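Counting the small plants: how Avcombe builds its output index

Abelardo Ojeda has run the monthly industrial output survey for the Avcombe district since it was moved to Sastonthorpe. The survey covers 663 establishments, sampled from a register of 1,752. Results are published in the seventh week after the reference month.

"The sample is stratified by activity and by employment," Ojeda said. "Every plant with more than 220 employees is included. Below that line we draw at random within each branch, and a fifth of the small plants rotate out each year."

The questionnaire asks for physical quantities wherever a branch has a usable unit. Tons are preferred for food and metals. Where products are too mixed, the office takes sales and deflates them with the producer price series.

"Deflation is the weak point," he said. "If the price series lags by a month, the volume figure carries the error, and we correct it in the second release."

November was revised down after two late returns from the Gillus estate. Both were from metal goods plants that had been estimated from the branch average. Ojeda said the method will stay in place, with a lower threshold for telephone follow-up.

Calendar adjustment is made before seasonal adjustment. The model uses working days and a separate term for Easter. Local holidays in Mazza, where the food plants close for a full week, are entered by hand.

"Users compare the raw index with the same month a year earlier and forget the working days," he said. "One extra Monday is enough to move a small branch."

Food products and household goods are separate branches in the index, each with its own weight.
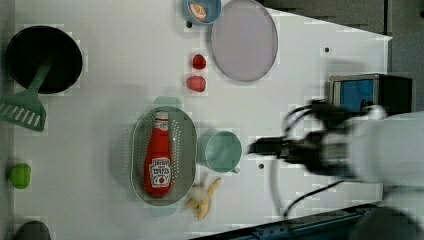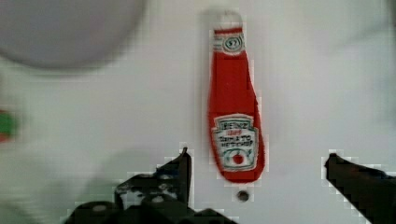
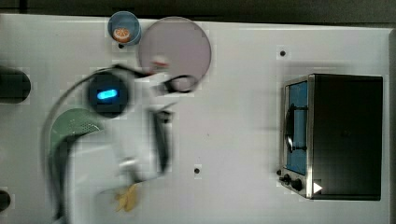

Weights and the next base year

Weights are taken from value added at factor cost and are updated every five years. The next set will bring in almost 700 product lines, with the old and new series run side by side for 12 months before the switch.

"We will publish the linking factors by branch," Ojeda said. "The total will be linked separately, so the branches will not add up exactly before the base year."

Requests for the linked series can be sent to the Sastonthorpe office.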